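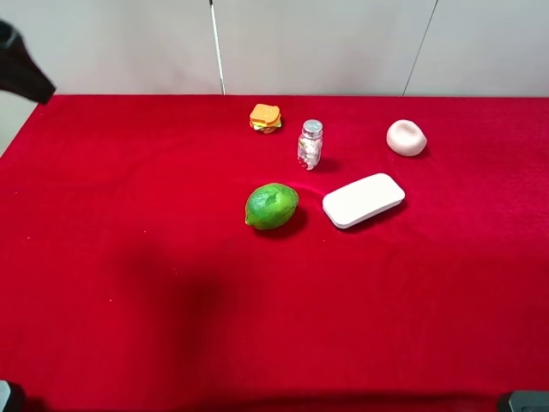

Does it spit? I was asked that across the counter before I'd even got the box open, and the same shopper went on to say that every steamer they'd owned had dribbled rusty water down a good shirt sooner or later, so why would they buy another one.

Fair enough! I've had a couple of dribblers myself. The short answer is that the Susomex can spit a bit if you squeeze the trigger too early, and after that it behaves. Give it until the light goes steady, point it at the sink, one good squeeze, and then go near your clothes.

Susomex Handheld Fabric Steamer

Colour: grey or dark green
Power: 1,000 watts
Tank: 277 mL, lifts off for filling
Weight: 931 g with the tank empty
Cord: fixed, with a hook-and-loop tie
In the box: steamer, fabric brush, crease clip, heatproof mitt, booklet
Price: $318 with the Sowerby stand, or ask us about the steamer by itself

I've been selling pressing and sewing gear in Grerkport for a good while now and I was never much of a steamer person. I'm an iron person. I like the thump of it. But I took one of these home over winter to see what the fuss was, and it's been hanging off the laundry door ever since (the iron still comes out for business shirts and anything linen, I'm not a complete convert).

What it's good at

Curtains, for a start. You leave them on the rail and work from the top down, holding the bottom hem with your other hand so there's a bit of tension. I did the whole lounge room in an afternoon, with a tea break, and I'd put that job off for longer than I'd like to admit. It's also lovely on dresses with a lot of gathering, on jumpers that have gone flat along the fold, and on the back of a jacket after a long drive.
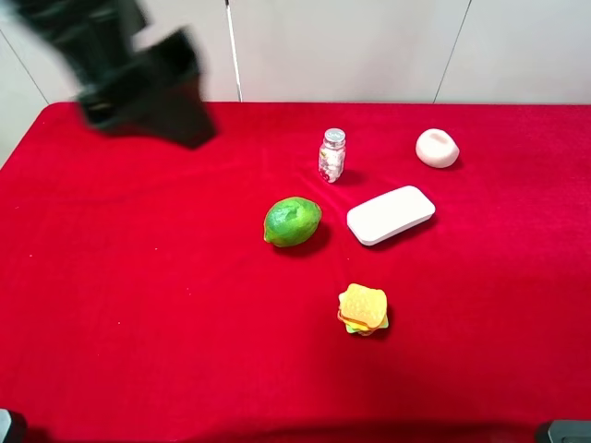

Anything with a pile is where I'd pick a steamer over an iron every time. Press velvet with a hot plate and you can squash the nap flat and leave a lovely shiny iron-shaped mark for everyone to admire. I've done it, on a cushion, and the cushion now lives the other way up. With something like that bright red table cover, which has a fuzzy surface and a few soft wrinkles in it, I'd hold the head a few centimetres off and let the steam do the work, then run a soft brush lightly in one direction while it's still warm. Go slowly. Try a corner first, because some of these fabrics are synthetic and don't love heat, and if the dye's going to run you want to find out at the hem.
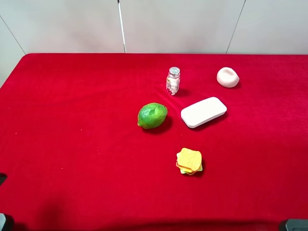
The brush that comes in the box is fine for wool coats, but I find it a touch stiff for the softer stuff. I use an old baby hairbrush. We also keep the Hasamow clothes brush in the shop, which has finer bristles and a longer handle, and it hangs on the same hook as the steamer if you buy the stand.

What it's not so good at

Sharp creases. The clip helps with trouser legs, and you'll get a decent line, but it won't be a crisp one. Heavy cotton takes forever. Quilting cottons you really want pressed properly, so please don't buy this for quilting, I'll only feel bad about it.

It's also not the lightest thing going. With a full tank you do notice it in your wrist after a while, and if you've got dodgy hands like mine you'll want to swap sides halfway through the curtains. Come in and have a hold of it before you decide. There's usually one filled up behind the counter.

The stand

The Sowerby is a plain upright pole on a weighted base, with a hanger hook at the top and a rest for the steamer halfway up. It comes in two bits and screws together by hand. Mine wobbled until I worked out I'd cross-threaded it, so start the thread gently and it should go in without any force at all.

Looking after it

Tap water's okay around here, but if your kettle scales up, use filtered. Empty the tank when you've finished. I know you won't every time, I don't either, but try. Every couple of months fill it halfway with a one-to-one mix of white vinegar and water, steam it out the back door until it's empty, then do the same again with plain water so your blouses don't smell like fish and chips.

Spare tanks and tank seals are kept in store. Brush heads have to be ordered and can take a fortnight, longer in December.

Pick-up and postage

We post Australia-wide. Orders in before 2 pm go out the same afternoon. Pick-up is from the side door in Grerkport, just press the buzzer and give us a minute if the machines are running.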